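Stotau Sim (arm + gripper trainer), first impressions and questions
Board index > Software and simulators > Reviews

kelpie_mech
Posts: 293
Finally bit the bullet and grabbed the Stotau simulator, the home licence with the two-finger gripper pack. I've had it going most nights through July and I'm having a ball with it! I've been wanting to practise wrist-camera teleop without bashing up my real arm (the poor thing has had enough new fingertips), and this is the first package I've tried where I forget what time it is.

Setup was painless on my machine. Download, licence key, plug in the controller, done. The gripper pack shows up as its own entry in the tool list, and you can swap the viewpoint with one key. I fly almost entirely from the wrist view. It's harder, but it's what I've got on the bench at home, so that's what I want to get good at.

The rooms are the best bit for me. Most sims give you a grey slab and a cube. Stotau gives you proper rooms with tiles and fittings and odd things left about, and you have to work out where you are from whatever is showing past the fingers.

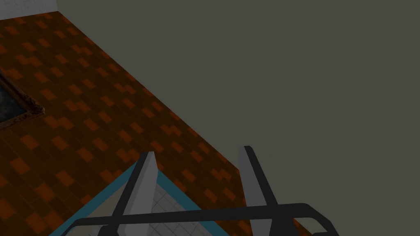 What I like so far
The floor pattern is really useful. Those brown and rust tiles get narrower as they go away from you, so you can judge your travel by them once your eye is in. Same with the little white squares inside the blue rim. I used to drift sideways on every approach and now I mostly don't.

The gripper feels right too. You can set the opening speed, and the fingers don't snap about like they do in the free one everybody starts on.

What I'm less keen on
It's dim. I've turned the room light up as far as the slider goes in a couple of the rooms and it's still moody. And there are big plain surfaces with no texture at all, like the dark greyish one behind the right finger in my shot. Get your view full of that and you've got nothing to steer by.

Happy to answer questions. Has anyone used the Dornby arm profile with it?

bluegum
Posts: 1,133
Nice write-up. I have to disagree about the plain surfaces though. Real walls are plain. If your depth sense falls over whenever there's a blank panel in view, I'd want to find that out in the sim. I'd leave it as is.

kelpie_mech
Fair call, but a real wall has scuffs and a bit of shadow at the bottom. Look at mine, it's one flat colour from edge to edge. I don't mind it being hard, I'd just like it hard in the way my shed is hard.

tidewrack
Posts: 8
Newbie here, sorry if this is obvious. Is it worth getting before I own an arm? I was looking at the Uveck kit but it's a lot of money if I end up not liking it.

bluegum
Get the sim first. You'll learn the controls and you'll learn whether you enjoy moving slowly, which is most of the hobby. Put the savings towards a decent controller. The cheap sticks have a horrible centre.

kelpie_mech
What bluegum said! And start in the outside view for a few evenings, then switch to the wrist. I went straight to the wrist and spent my first session staring at the floor wondering which way I was facing.

Ivan Panasiuk
Posts: 2
I run the Dornby profile, so to answer the original question: it works, but check the joint limits before you trust it. Mine loaded with the wrist limit too generous and I practised a reach the real arm won't do. You can edit it under Tool > Profile > Limits. Save a copy under your own name or the next update writes over it (mine is just called Panasiuk).

On lighting I'm with kelpie. I find the low light tiring after an hour. The fingers read well against the floor because they're pale, but the dark parts of the gripper all run together for me and I misjudge the bottom of it. An outline option for the palm would fix it.

bluegum
OK, an outline toggle I'd vote for. As long as it's off by default.

kelpie_mech
Ha, I'll take that as a win. Ivan, thank you, I had no idea about the limits. Going to check mine tonight. Did you have to restart for the change to stick?

Ivan Panasiuk
No restart, but reload the room. Otherwise it keeps the old limits until you do.

tidewrack
Thanks all, downloading the trial now. Which room should I start in?

kelpie_mech
Any of the ones with a tiled floor. Post how you go!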